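Chapter 7
Reporting on Local Government

By R. Farquharson
December

A young reporter who gets her first job at a small newspaper is usually sent to the town hall before she is sent anywhere else. Often she is not happy about this. She has studied interviewing, law and ethics, and she has hoped for elections or foreign news, and now she sits on a hard chair at a meeting where eleven people discuss the price of a drainage pipe. After two hours she goes back to the newsroom with nine pages of notes and does not know what the story is.

This chapter is written for her. It deals with the regular coverage of town and county government, which newsrooms call a beat. The earlier chapters treated the single story: how to find it, how to check it, how to write it. A beat is a different kind of work. The reporter meets the same officials every month, reads the same kinds of papers, and must write about people who will read the story the next morning and then answer her telephone call in the afternoon, or refuse to answer it.

7.1 What a council story is made of

Let us take a case which we will use through the whole chapter. The town of Valtodby has a council of eleven members and a weekly newspaper, the Valtodby Register, with two reporters. At its December meeting the council voted to close the bus line between the town center and the district of Skollitz. The agenda named this decision "Item 7, adjustment of service contract." The word "bus" did not appear on the agenda at all. It appeared for the first time in an attachment to the item, in a table of costs.

The reporter who covered the meeting had read the attachment in the afternoon before. For this reason she could do something simple but important: she took the bus to Skollitz and spoke with the passengers before the vote was held. Her story in the next issue began with a woman who used the line to reach her work at the hospital. The vote came in the second paragraph, and the cost in the third. A student may ask if this order is correct, as the vote was the news. We will return to this question in section 7.4. For the moment it is enough to notice that without the reading in the afternoon there would be no woman and no bus in the story, only an adjustment of a service contract.

The material of a council story comes from three places. There are the documents, there is the meeting itself, and there are the people who must live with the decision. Beginners depend too much on the meeting. It has a fixed hour, it has speakers, and sometimes it has a quarrel, so it feels like an event. But in many towns the members have already made up their minds when they sit down, and the discussion which the public hears is the last and shortest part of a long one.
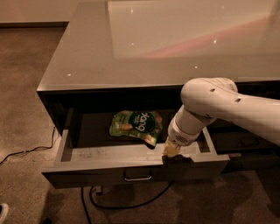 The documents, on the other hand, are slow and dull to read, and they reward the reporter who reads them anyway. A habit we recommend is to read the attachments first and the agenda afterwards. The agenda is written by an office which wishes the meeting to go smoothly. The attachments are mostly written by engineers, accountants and lawyers, who have other worries, and their language is often more direct. When a report says that a bridge "does not meet the present load requirement," the agenda may say only "bridge, information."

7.2 Numbers in public documents

Many reporters say that they chose their profession in order to escape from mathematics. On the local government beat they will not escape. The calculations are not difficult -- percentages, averages, a comparison of one year with the year before -- but they have to be made by the reporter herself, with her own hand, and not copied from a press release.

In the Valtodby case, the council stated that the line carried too few passengers. The number given was 300 for the month. The reporter asked how it was counted, and learned that it included only tickets sold by the driver. Passengers with a monthly pass, who were the most faithful users of the line, were not in the figure. The number was true, and nobody had lied. It answered a smaller question than the one the council had been asked to decide.

From this we can take a rule for daily use. Before a figure goes into a story, the reporter should be able to say who counted, what was counted, and in which period. If one of these is missing, she calls and asks. If the office cannot tell her, then this fact also belongs in the story.

7.3 Living with your sources

The hardest part of the beat cannot be learned from documents. In a town of this size the reporter will meet the council members at the bakery and at the school concert. Some of them are pleasant people who give her useful information, and she will be grateful to them. It is human, and there is no need to feel ashamed of it, but it must be watched.

The Handum Courier, a daily newspaper in the neighboring county, moves its reporters to a new beat every second year for this purpose. The Register cannot do so, because with two reporters there is no one to change with. Its editor has chosen another way. Each story on the council is read before printing by the colleague who does not attend the meetings, and this colleague is asked to mark every sentence that sounds like it was written by the town hall. In the first months there were many marks. Words such as "stakeholders" and "adjustment" had entered the stories without the writer noticing it -- she had simply heard them so often.

A reporter must also be ready for anger. After the story on the bus line, one member of the council did not speak with the Register for several weeks. The reporter continued to call him before each story, and wrote each time that he had not wished to comment. In the end he called back, about a different matter, and the bus was not mentioned by either of them.

Before you continue to section 7.4, find the agenda of the most recent council meeting in the place where you live. Read all attachments to one item of your choice, and write down in two sentences what the council was asked to decide. Then compare your sentences with the title of the item.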